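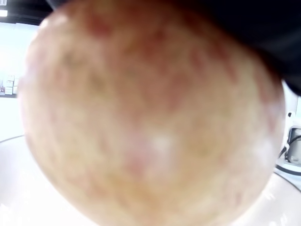

Should apples go in the fruit bowl or the fridge?
The fridge, if you want them crisp next week. Keep out two or three for the bowl and top it up as they go.

I ran the bowl at home on optimism for years, and most of Gralcombe has eaten my applesauce as a result. Apples give off a gas that hurries along whatever is sitting next to them. Bananas are the usual casualties, and green avocados can be made to benefit.

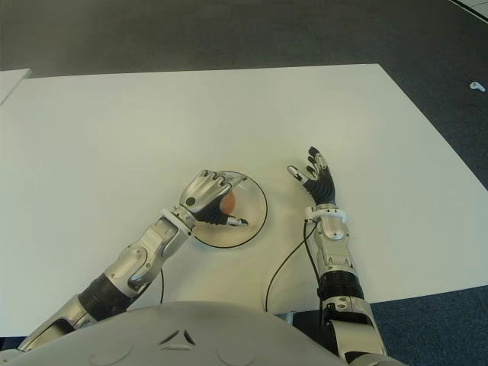
What size dish is best for fruit on a table?
A wide, shallow one. In a deep bowl the bottom apple retires quietly and is found in April by smell.

Rhun Kneath swears by a lined basket. Rhun also owns fruit flies. I like something smooth that can be washed in the sink, and I wash it every time it gets down to the last piece - before the refill goes in, when I remember.

Wash the fruit itself just before eating. Put away wet, it spoils faster, and oranges go moldy where they touch.
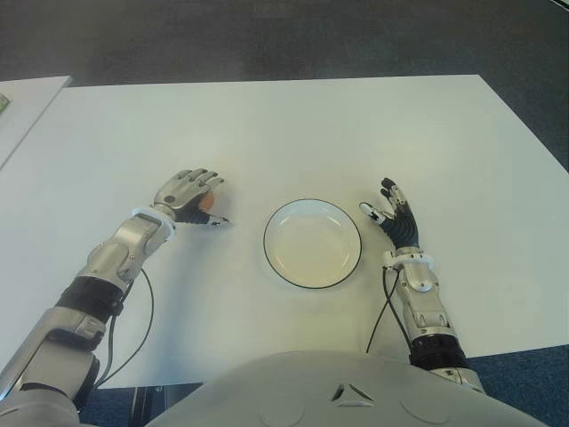
Getting the sticky ring off the table
Lay a warm, damp cloth over it for 2 minutes, then wipe. Add a drop of dish soap for old rings. Dry the spot before the bowl goes back, or you'll be meeting the ring again.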